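Reusing a small shipping box with the flaps gone — okay for storage and mailing?
Nambridge Help Exchange > Home & Workshop > Packing and Storage

Posted by gautier_bench, December 1, 2022

I have a small corrugated carton that parts came in. It has no top flaps left and the rims are torn all the way around. The bottom has a pale yellow layer in it, foam I think, that fits well enough that I would like to keep using it. The old label is still stuck to the front.

I want to keep small soft things in it on my work table, mostly light blue rolls about the size of a spool. In May I may have to send 3 of them to a friend, and I was going to use the same box.

What I would like to know:

Can the torn edge be cleaned up without making the box weaker?
Does the old label have to come off if the box only stays on the table?
Is it worth making a lid, or should I buy a new carton for mailing?

The box and one of the rolls:
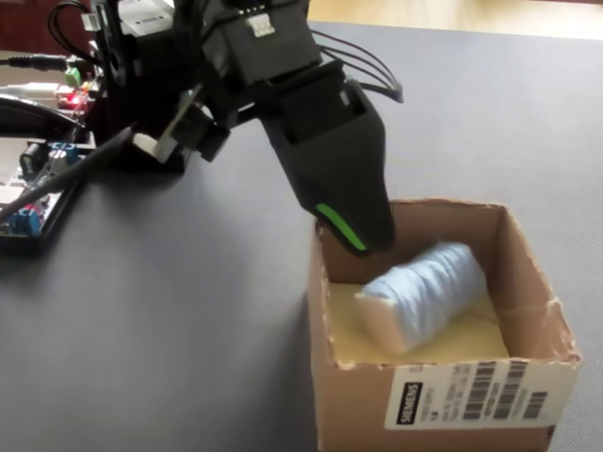
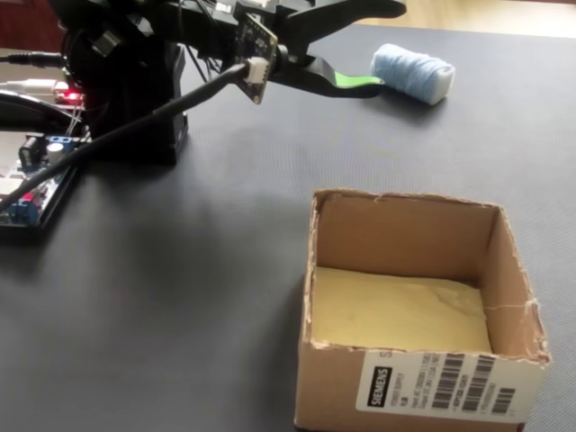
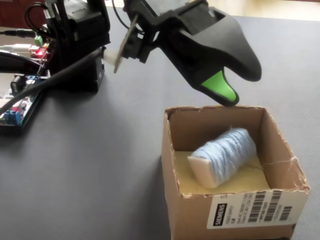
Nambridge Help Exchange, Vol. 3, No. 2

I already have packing tape, a utility knife and a metal ruler. I don't have a hot glue gun.

Posted by nikgate

For the table it's fine as it is. Draw a line just under the lowest tear on each side, lay the ruler along it and cut with a fresh blade. Make two or three light passes, and put a piece of scrap wood behind the wall while you cut. You lose a little height but the rim ends up straight.

Then fold packing tape over the cut edge, half inside and half outside. Paper tape looks better. Plastic tape holds up longer if you reach in a lot. Do the corners last and overlap them.

Leave the label alone if the box is not going anywhere. If you peel it dry it will take the top layer of the cardboard with it. I would sooner cover it with a blank label.

Keep the yellow layer if it's clean. If it slides, use two strips of double-sided tape under it. Don't glue it down, you will want to shake the dust out.

Posted by prostumex

just buy a new box. they cost next to nothing and I have 50 flat ones in the garage

Posted by tapeandtwine

Agree with the trimming advice for storage, but I would not mail it. The top flaps do a lot of the work of keeping a carton square, and a lid cut from another box and taped on can pop loose when something heavy is stacked on it. If you do have to ship in it, put the whole thing inside a bigger carton with around 2 inches of paper on every side, and cover every old barcode completely — a scanner can pick up the wrong one.

For soft rolls you don't need a rigid box in the first place. A padded mailer will do. Put them in a plastic bag first so they stay clean if the mailer gets rained on.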